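Juguetes y material didáctico | Notas de prensa

Helmy presenta un tablero de encajes de espuma azul para aulas infantiles y ludotecas

La firma de material educativo Helmy pondrá a la venta en junio un nuevo tablero de encajes destinado a escuelas infantiles, ludotecas y consultas de terapia ocupacional. La primera tirada será de 3,000 unidades y se distribuirá a través de Lonwood, que ya se ocupa del resto del catálogo de la marca.

El tablero es un bloque grueso de espuma azul con huecos de distintas formas, entre ellos cuadrados, redondos y uno en forma de estrella. Las piezas se colocan de pie y sobresalen de la superficie, de manera que el niño puede sujetarlas por la parte superior mientras busca su sitio.

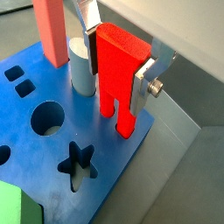 El tablero de encajes, con un prisma y un cilindro colocados y la pieza roja de dos patas sobre la superficie.

"Los maestros nos pedían un tablero que se pudiera dejar en el suelo sin hacer ruido y que aguantara un curso entero", explica Doaa Abou Zeid, responsable de producto de Helmy. "La espuma se marca con el uso, eso lo sabemos, pero los huecos conservan la forma y las piezas siguen entrando".

El juego combina cuerpos geométricos sencillos, como el cilindro y el prisma rectangular de color coral, con otros menos habituales en este tipo de material. Hay un prisma hexagonal verde menta, un arco rojo alto y estrecho y un bloque gris oscuro con la parte superior curvada hacia dentro. Estas últimas piezas pueden utilizarse también fuera del tablero, como bloques de construcción.
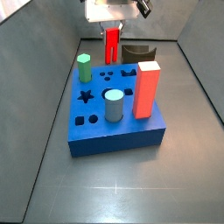 Pruebas en Dumbridge

Antes de cerrar el diseño, Helmy cedió tableros durante 4 meses a la red de ludotecas de Dumbridge, donde los utilizaron 336 niños. Las educadoras anotaron qué piezas se elegían primero y cuáles quedaban sin colocar al final de la sesión.

A partir de esas notas se modificaron dos aspectos: se aumentó la altura de varias piezas y se revisó la holgura de los huecos redondos. También se descartó una versión con todas las piezas del mismo color.

"El arco rojo fue el que más conversación generó", señala Salma Ezzat, coordinadora de las ludotecas. "Los pequeños lo cogen por arriba, le dan la vuelta, lo ponen de pie en el suelo. Tardan en llevarlo al tablero y no les metemos prisa".
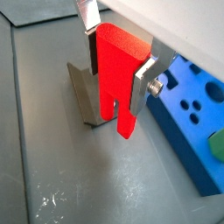
Ezzat recomienda empezar con pocas piezas y añadir las demás a medida que el grupo se familiariza con ellas. En las sesiones de Dumbridge se trabajó en grupos de 5 niños, con un solo tablero por grupo y siempre con una educadora presente.

Helmy servirá el tablero con una guía para el profesorado y ofrecerá piezas de repuesto por separado. Los centros interesados pueden reservar unidades a través del servicio comercial de Lonwood, de 9:00 a 14:00.

Sobre Helmy
Helmy diseña material didáctico para la primera infancia. Su catálogo incluye encajes, bloques y juegos de clasificación.

Etiquetas: educación infantil, juego, ludotecas, material didáctico
Compartir (12) | Comentarios (0)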